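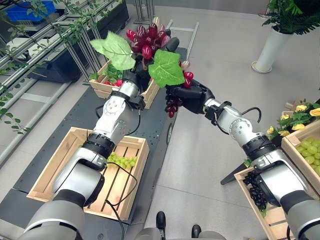
Page 2 of 29

Dramia — Holmgren (new album, first impressions)

fernhollow
Right, I've had this on repeat all weekend and I need to talk to someone who isn't my sister. For anyone who missed the first page, Dramia are the four-piece who did Risen, the one with all the harmonium on it, and Holmgren is the follow-up. I loved Risen to bits. This one is slower and a lot quieter and I think I might like it more? The first three songs more or less run into each other, and there's a bit in the third where the fiddle drops out and you only get two voices and a foot tapping. I had to stop doing the washing up.

mossy_pete
Posted Jun 25, 2018
Glad somebody's enjoying it. I've given it four goes and I keep drifting off by track five. Risen had tunes. I could hum you any song off that record now, and I couldn't hum you a single one off Holmgren except the single, and that's only from hearing it in the record shop.

fernhollow
You couldn't hum Salt Road? Really? The chorus goes up at the end like a question, it's been stuck in my head since the first listen.

mossy_pete
Is that the one with the clarinet?

fernhollow
No that's The Long Barn. Salt Road is the one after.

mossy_pete
Then no.

Pornthip Siriwan
Hello all, long time reader, first post in ages. I'm with fernhollow on the singing, it's the best they've ever done, but I do think the drums are a mistake. There were hardly any on Risen and when they came in you noticed. Now there's a brushed snare ticking away under nearly everything and it makes the songs sound more alike than they are. Try The Long Barn on headphones with the bass turned down and you'll hear how much is going on with the guitars underneath. Two of them, tuned differently I think, one left and one right.

tapedeckterry
Both in open C, one with a capo up at the fifth. They said so on the radio session. I had a go at it last night and broke a string, so thanks for that lads.

Pornthip Siriwan
Oh brilliant, I was miles off. I'd been trying it in DADGAD and wondering why my fingers hurt.

mossy_pete
See, this is my problem. Everyone talks about the tunings and the harmonium and which microphone they used in the chapel. I want a song I can sing in the car.

Zulkifli Pangaribuan
Sing Jikis in the car then! Track eight. Handclaps, big daft chorus, mandolin going like the clappers. My kids ask for it on the way to school every morning and I've not got tired of it yet (ask me again in August). I can't see how anyone gets to the end of that one and says the album hasn't got tunes.

mossy_pete
I'll admit I hadn't got as far as track eight with my eyes open. Will report back.

fernhollow
Jikis is my least favourite, ha. It sounds like it wandered in off somebody else's record. I skip it and go straight to the waltz.

Zulkifli Pangaribuan
You skip it?! We can't be friends.

tapedeckterry
Did anyone get the vinyl? They pressed 2,000 and my copy has a nasty crackle all through the start of side two. I've cleaned it twice. Wondering if it's the pressing or if I've just been unlucky.

Pornthip Siriwan
Mine's fine, but a friend sent hers back for the same thing and the replacement was clean. Email the label, they were very nice about it. The sleeve is lovely in any case, proper thick card, and the lyrics are in there, so I now know I've been singing the wrong words to Salt Road.

tapedeckterry
Ta, will do.

mossy_pete
Reporting back. Jikis is good. It's very good. I'd still swap the whole second half for one more like it. And I played Salt Road again while I was at it and it's all right, the end bit is nice, but I wouldn't call it a chorus.

fernhollow
It IS a chorus. It comes round three times!

mossy_pete
So does the bin lorry.

Zulkifli Pangaribuan
Is anyone going to the small show, the one in the old mill? Only 80 tickets and I've got one spare. I'd rather it went to somebody on here than to a tout. Face value, send me a message.

fernhollow
Messaged you! I promise to stand quietly through Jikis.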